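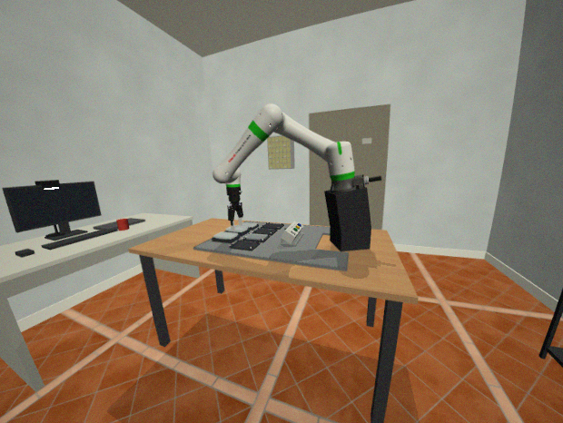 Stop grading robots on a room that never changes

A quick one because I have a deadline and this has been bugging me since April.

The picture up top is a simulated workcell. Arm, gripper, mat, light tiles, dark trays. Somebody put a red mug on the desk, which I like. It's a good looking sim. My problem is what we do with sims like it.

The Pruvach benchmark came out of this kind of setup. Policy gets trained on 1,318 demos, then runs 1,000 test episodes, and the success rate goes in a table. Everybody reads the table. Almost no one reads the paragraph under it, where you learn that the trays start in the same grid every single episode. Same lighting. Same mat. Same start pose for the arm.

So what did the number measure? Memory, mostly.

We tried something dumb at Josivden. Took a policy that did great on the standard layout and slid the whole group of parts a little to one side. Didn't touch anything else. It fell apart. The gripper went down, very confidently, over where the tile used to be. Closed on air. Lifted the air. Carried on to the next step like things were going fine.

Then we changed the floor. The floor! The robot never touches the floor. Scores dropped again — less than with the shift, but enough that you'd notice without a chart.

I've heard the defence. Fixed layouts make papers comparable. Sure. If you and I both run the same layout we can compare our numbers, and both numbers can be useless for the same reason. I'd take a messier score that tells me something.

The Yousafzai protocol gets closer. It holds back 115 layouts that no one trains on and moves the camera between runs. Authors complain that it's slow and that their results look worse. They do look worse. That was the bit we were missing. The Drutard suite copied the layout part but left the camera fixed, and I wish they hadn't, the camera is where most of our failures came from.

And the thing I really want costs nothing. Publish the failures. Of the last 18 papers I reviewed, I could find failure clips in two. Two! In simulation, where you can replay any episode from its seed and save the video while you get coffee. There is no excuse, the compute is allready paid for.

I'm not against sim. I use it every day, I'd be lost without it. A rendered room is cheap to rearrange — so rearrange it. Move the desk. Swap the tiles for ones of a different color. Turn the lights down untill the thing struggles, then report where it started struggling.

If your method survives that I'll read all of your paper, even the appendix.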